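Mernora Recording Station – Set-up and Operation Guide
Section 4. Recording of teaching examples

Prepared by Sowmya Kotian. Checked by Nnamdi Eze. Apr 27, 2019

4.1 Before you begin

This section explains how to record examples for the learning system with the Mernora station. It is assumed that the arm is already installed (Section 2) and both cameras give a picture in the Ilport window (Section 3). One example means one full run of a task, from the start position of the arm until the operator presses Stop.

For each task we ask for 300 examples. Please do not try to make all of them with one operator. The system learns better when the hands behind the handles are different, and the operators are less tired too.

1. Switch on the arm controller and wait for the steady green light.
2. Open Ilport and choose the task from the list. If the task is not there, ask Adesuwa Bassey to add it. Do not record under the name of another task.
3. Type your operator code.
4. Look at both views, wrist and table. Each must move when the arm moves. If one view stands still, close Ilport and start it again.
5. Open and close the gripper one time with the hand lever. The fingers must follow without a jump.

CAUTION: Keep hands off the table while the arm is powered. To change the objects, press Hold first.

4.2 Taking a bowl by the rim

Steel bowls are the most difficult objects in the kitchen set. The metal is smooth and it shines, and from the wrist view it is easy to lose where the edge is. Work slowly in the last part of the approach.

1. Bring the gripper over the rim with the fingers open.
2. Turn the wrist until one finger is on the inner side of the rim and one on the outer side.
3. Go down with short movements. Look for the gap between the rim and each finger, and stop if one of them is near to touch.
4. Close the gripper gently with the lever. Do not pull up at the same time.
5. Lift only after the fingers have stopped moving.
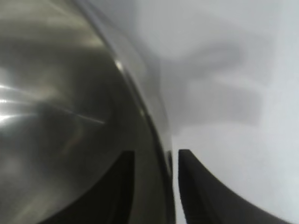 NOTES ON THE WRIST VIEW

The wrist view is soft when the gripper is very near to the metal. Do not turn the focus ring to correct it. All the examples of one task must be made with the same focus, and a change in the middle makes the earlier ones hard to use together with the new ones.

Strong white reflections on steel are allowed. They come from the lamps, and the system has to learn with them. What is not allowed is to move a lamp between two examples of one group. If somebody has moved it, end the group and begin a new one.

Do not stop the recording if you miss the rim at the first try. Open the fingers, go back a little and try again. Such corrections are useful – please keep them. Mark the example as "corrected" in the Result box. If the bowl slides so far that you cannot reach it, press Stop and mark "failed".

4.3 Pouring from a cup into the bowl

This task uses the steel bowl and a clear plastic cup with white grains in it. The bowl must be empty at the start of every example. The arm takes the cup, carries it to the bowl, pours, and puts the cup back on the table.

1. Press Hold. Put the bowl near the middle of the table and the cup to the left of it. Leave free table between them so the fingers can go around the cup.
2. Remove everything else from the table, also the scoop and the cloth.
3. Release Hold and bring the arm to the start position, with the fingers open.
4. Check the table view. The bowl must be seen in full.
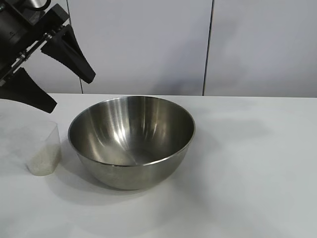
5. Press Record and wait two seconds before you move. The software needs this pause to find the beginning of the run.
6. Take the cup at the middle of its height, pour, and return it. Press Stop when the arm is back in the start position.
7. Choose the result and press Save. Then press Hold before you refill the cup.

Move the cup and the bowl a little between examples. A new place for every run is good, but the cup stays on the left side in this task. The version with the cup on the right has its own name in the list.

NOTE: Grains on the table do not make the example bad. Save it as usual with the mark "spill", and clean the table before the next run.

4.4 Saving and sending

Ilport keeps the files on the station disk until you send them. The disk takes 800 examples. After this, Record becomes gray and cannot be pressed.

1. Open the Send page and select the groups which are finished.
2. Press Check. Examples with a missing view are shown in red. Delete these and record them again.
3. Press Send and leave the station on until the line "All received" comes.

If the sending stops two times in the same place, write down the group number and give it to Abimbola Bashir. Do not delete the group from the disk before you have an answer.

Section 5 describes the daily cleaning of the fingers and the change of finger pads.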